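August 7, 2024

Up at half past five because of the gulls. Dry, wind from the north-east, not much of it. Tea, two slices of toast, and out to the allotment before the heat got going. The onions are ready to lift and I have been putting it off. I did one row and laid them on the bench in the shed. Some of them have gone soft at the neck, which I put down to the wet spell in July, when I should have been weeding and was sitting in the library at Hiltasthorpe instead.

Home by nine. Washed, changed, and spent the rest of the morning on the railway.

I have now got as far as the summer the line was cut back to Sullton. I want to put down where I am, because I lose the thread if I leave it more than a couple of days. The branch was opened in two stages. The first stage was Jastton to Sullton and the second was Sullton to Hiltasthorpe, five miles further on and across the marsh. Everybody round here remembers the Hiltasthorpe end because it went to the sea, but it was the first stage that paid. It carried grain, sugar beet, coal the other way, and a school train. The marsh section carried trippers for ten weeks a year and very little else. My father always said it was the trippers that kept the line open. The traffic returns say otherwise, and I can't ask him now.

The returns are in a ledger that came to me from Bram Maes. He had it from the widow of the last stationmaster at Jastton, a man called Pelletier, who kept his own copies of everything in a very small hand. Pelletier wrote down what he sent to the district office each week, and then, in the margin, what he thought of the district office. One entry reads "62 parcels, no van, told to wait." The next day it says "Still waiting." There is no entry to say when the van came. I went forward nine pages looking.

I had hoped to finish the parcels section before lunch but got stuck on a heading I couldn't read. It is either "returned" or "retained" and it makes a difference to the totals. I have left it in pencil with a query.

Lunch was the end of the ham with tomatoes. The tomatoes are good this year, the small yellow ones especially. Margaret rang while I was eating to say she won't be over on Saturday after all. Her knee is bad again and she doesn't want to drive. I said I would go to her. She said not to bother. I shall go anyway, on the bus, and take some of the onions. 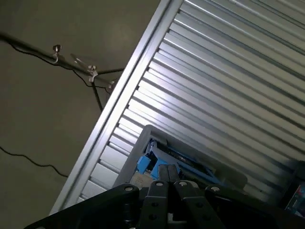 After lunch I walked out along the trackbed as far as the drain. I had not been since Easter. It is very overgrown past the second gate and I was glad of the long trousers. The brambles will be heavy in a fortnight. There are still sleepers in the bank just there, laid on their sides to hold the soil, and I think they are from the second relaying, going by the bolt holes, but I did not have the tape with me and will have to go back.

The bridge over the drain has no deck. It has had no deck for as long as I have known it, though Bram says he crossed it on a bicycle when he was eleven, on a plank, with his brother behind him. The abutments are in good order. The brick is the same dark red as the goods shed at Jastton and the coping stones on the far side are hardly worn. I sat on the near side and ate an apple. A heron got up from the reeds. Two people went by in a canoe and said good afternoon, and asked whether it was far to Sullton. I told them it was an hour at the rate they were going. I may have been unkind there, as it is nearer to forty minutes.

What I was trying to settle is where the halt stood. There is a halt in the timetable for three summers only, between Sullton and Hiltasthorpe, and then it is gone. It is on no map that I have seen. Pelletier mentions it once, to say that the lamp was missing. It must have been on the north side, because the south side drops straight into the ditch, and it must have been near a lane, or people would have had no way of getting to it. There are only two lanes that come near. One of them ends at the pumping station. The other comes down past a row of poplars and stops at a gate, and there is a level patch just inside the gate with nettles on it. Nettles often mean people, or at any rate people's rubbish. I poked about with the stick and found a bit of white china and a piece of clinker. Neither of these proves anything.

I paced it out from the bridge to the level patch and made it 865 paces. My paces are not what they were, so I will do it again when it is cooler and see whether I get the same answer. If the halt was there then the running time in the timetable makes sense. If it was at the pumping station end then the train would have had to go faster than it was ever allowed to over the marsh. Pelletier has a long complaint about the speed limit. The summer visitors used to lean out and shout at the driver.

Back by four. Feet sore. Cup of tea and the crossword, all but two.

There was a letter from the county record office, in answer to mine of last month. They have the deposited plans for the second stage and I can see them by appointment. They do not have the minute book. They think it may have gone with the solicitor's papers when the firm was wound up, and they have given me an address to write to. I have written. I don't expect much from it. The last time I wrote to an address of that sort I had a very civil reply from a dentist.

The plans are the thing, though. If they show the fields numbered, and they should, then I can match the numbers to the owners, and the owners to the people who objected. There was a good deal of objecting. One farmer held out for a bridge wide enough to take a loaded waggon and got it, and it is still there, a great wide bridge with a footpath over it and nothing either side. He was paid £100 for the strip of land as well, according to the newspaper. I should like to see that in the company's own figures before I repeat it.

Bram came round at six to return my ladder and stayed until gone eight. He brought a cucumber. I showed him the heading I can't read and he said "retained" straight away, without his glasses, so I don't think that settles it. He remembers the last day of the school train. He says it was raining and nobody made any fuss, and the guard let the boys ride in the van. He had told me before that it was sunny. I didn't say anything, but I have written down both. I find that people are very good on who was there and what they had to eat, and not so good on the weather or the year.

We talked about whether the thing ought to be printed. He thinks it should, with the photographs, and sold at the church and the post office. I am not so sure. The photographs I have are mostly of the same engine from the same end of the platform, because that was where the sun was. And it would mean finishing it. I have been at it six years and have a chapter on drainage that I suspect only I will read. Bram said to put the drainage at the back. I said the drainage was why the line went where it did. He said put it at the back all the same.

Supper late, an omelette with half the cucumber. Listened to the concert on the wireless for a while but it was all modern and I turned it off at the interval.

To do tomorrow, if dry: the other two rows of onions. String for the shed. Ring the record office in the morning and ask for a day the week after next, not a Monday as the bus is no good. Look out the tape measure and leave it by the door with the stick. Write to Margaret's girl for her birthday, as it will want to catch the noon post.

Library book due back as well, the one on light railways. It has one paragraph on our branch and gets the opening year wrong.

Bed at half past ten. Window open, still warm.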